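Who's minding the arm? Small shops write their own robot rules

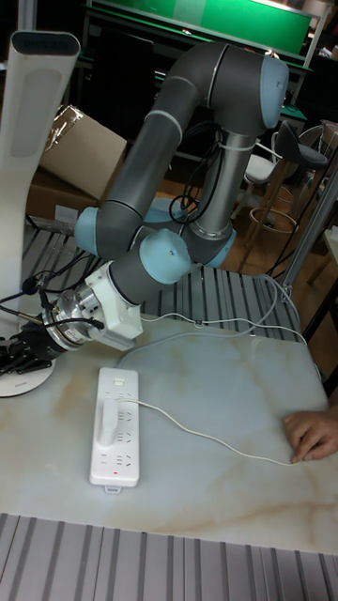 Photo: Breseck workshop / supplied

Anneliese Oltmanns has a roll of yellow tape in her coat pocket and she'll use it on your floor if you let her. Most shops let her.

She spent 12 years doing machine guarding for a packaging outfit. Presses, conveyors, the stuff with cages round it. Now she goes shop to shop for Venonus, a two-desk safety consultancy, and nearly all the calls are for collaborative arms. The kind with no cage. The kind that sit on a table beside your coffee.

"People hear collaborative and think it means safe," she says. "It's a word about how you're using it. Put a knife on the end and see how collaborative it is."

The standards say much the same, at greater length. You assess the whole job. Arm, tool, part, table, the person reaching in. Change one and you go back and look again. Fine in a car plant with a safety department. Harder at Breseck, where the safety department is whoever got in first.

So they've got a sheet. One page, taped inside the cupboard door, coffee ring on it. Oltmanns wrote the first version and the staff have been scribbling on it ever since.

Cables come first. At the wrist, where the wires come out by the flange, there has to be enough slack for the joint to turn all the way and not enough to snag a sleeve. Zip ties on the column are okay. Zip ties across a joint aren't. Run it slow the whole way round and watch the bundle, not the gripper.

Then brackets. Printed parts are everywhere now, there's a white one on the wrist at Breseck, and she's got nothing against them. Wants a date on each and a name. Wants it looked at for cracks every 7 days. "Somebody prints it Friday, it's holding a sensor by Monday, and in September there's no one left who knows what the infill was."

Power's the one that starts arguments. Her line is that a power strip doesn't belong on the work surface at all. Mount it under, or off to the side, with the leads going away from the arm. Plenty of benches have one lying right there on the tabletop regardless, little red light on, cord running off across the marble. She points. They nod. It goes on the sheet.

And hands. Hands can be on the table, thats the whole idea, but you say so out loud before anything moves, and one person has the stop within reach. Not across the room. Within reach.

Filali, a bakery supplier that runs 2 arms on trays, went further and wrote speed limits for when visitors are in. Stutuven, who do lab fixtures, log every tool change, over 1000 entries so far in a green binder. Bit much? Oltmanns doesn't think so. She's read the binder. Found a gripper that had been swapped back and forth all winter with the payload setting never touched.

No inspector asked for any of it. Insurers are begining to, she says, and the smaller shops would sooner have a page ready than get handed someone else's forty.

Next visit to Breseck is booked already. She's bringing more tape.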